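Clurker puts chore robots to the test -- and advises buyers to wait

Monday, August 27, 2018

Household robots are not ready to take over the washing-up, according to trials published today by the product testers Clurker. Two robot arms made 2,551 attempts at ordinary kitchen and stockroom jobs over 7 weeks at the firm's Prostodside workshop. Neither did well enough to be recommended.

"We keep hearing that the home helper is a year or two off," said Roxana Rivadeneyra, head of testing. "I heard the same when I started. Picking up a cup is still hard work for these machines -- and a cup is the easy part of clearing a table."

Derek Rudd, who wrote the report, said shops should be just as careful. "Ask to see it done in your own stockroom, with your own stock, before you sign anything."

The full report is free on request from the Clurker press office.

Three cups, green, blue and pink, ahead of the blue gripper fingers.

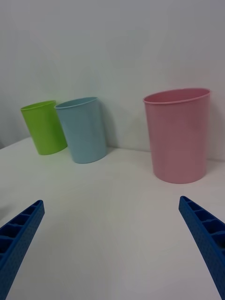
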